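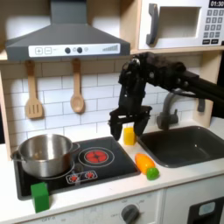
4. The play kitchen as a piece of nursery furniture

4.1 Setting and scope

The play kitchens considered in this section were in regular use at nine nurseries in and near Pavbridge during the spring term. Each setting had at least one fixed kitchen unit, placed either in the main room or in a corner set apart for home play. Units ranged from plain boxes with painted rings to models closely based on fitted kitchens. Staff were asked how the unit had been chosen, where it stood and which parts of it children returned to. The interview schedule follows the one used in the Gestwood home corner survey, with two questions added on storage.

Earlier work on home play has tended to treat the kitchen as a single object. We take a different course and look at its parts separately. A cupboard door, a row of hanging tools and a painted number pad invite different kinds of handling, and staff spoke about them in different terms. The discussion below keeps to three areas: controls, surfaces and tools.

4.2 Controls and displays

Settings with the more detailed units reported that a good deal of play began at the controls. The unit in Figure 2 is typical of this group. Its range hood carries a strip with plus and minus signs, two round knobs and a row of bars that grow in height, much like the speed indicator on a household extractor. The microwave, set into a wooden shelf, has a number keypad and a display reading 01:30.

A fixed display raises a small question for practice. Children who know microwaves at home expect the figures to count down, and staff at several settings described having to supply the counting themselves. Some welcomed this. In one room, counting aloud from ten had become the accepted way to wait for food, and children who were not otherwise part of the game would join in. Other staff felt that a blank panel would have left more room for children to decide how long a meal should take. We found no agreement on the matter, and the two views were sometimes held within the same team.

Symbols were discussed less often than numbers. Plus and minus signs were understood by older children as "more" and "less", though it was seldom clear what was being made more or less. Rising bars were read as loudness in one setting and as heat in another. The extractor hood itself was the part of the kitchen that children were least likely to name, and several called it the chimney.

4.3 Walls and worktops

The back wall of a play kitchen receives little attention in supplier catalogues, but it does much to set the character of the unit. White tiling in a brick pattern with grey joints, as in Figure 2, places the kitchen firmly in the present day and in a particular kind of home. Staff who had bought units of this sort said that parents remarked on them favourably. One manager was more doubtful and had covered the wall of her unit with pictures of cooking areas supplied by families — an approach also set out in the Đàm guidance on home corners.

Worktops were commonly short of space. Once a sink and a hob have been allowed for, little flat surface is left on which to prepare or serve food, and play often moved to a nearby table. Loose items that do not belong to any kitchen also gathered on worktops. Building blocks were the most frequent of these, and were used as butter, cheese, soap or simply as "dinner". Figure 2 includes one such piece, a yellow block standing beside the sink. Most staff allowed blocks to travel between areas and returned them at the end of the session.

4.4 Hanging tools

Where tools were hung in view, they were taken up early in play. A slotted spatula and a wooden spoon hanging below a shelf make a modest set, and staff generally preferred a few tools of this kind to a full drawer. Hooks had the further benefit of making tidying plain to younger children, who could see where a spoon was missing. At two settings the hooks had been moved lower after children were found to be climbing on the base of the unit.

The Nodadwood trial of shared storage, reported in Section 5, returns to this point and considers whether tools kept in an open basket are put back as reliably as those that are hung.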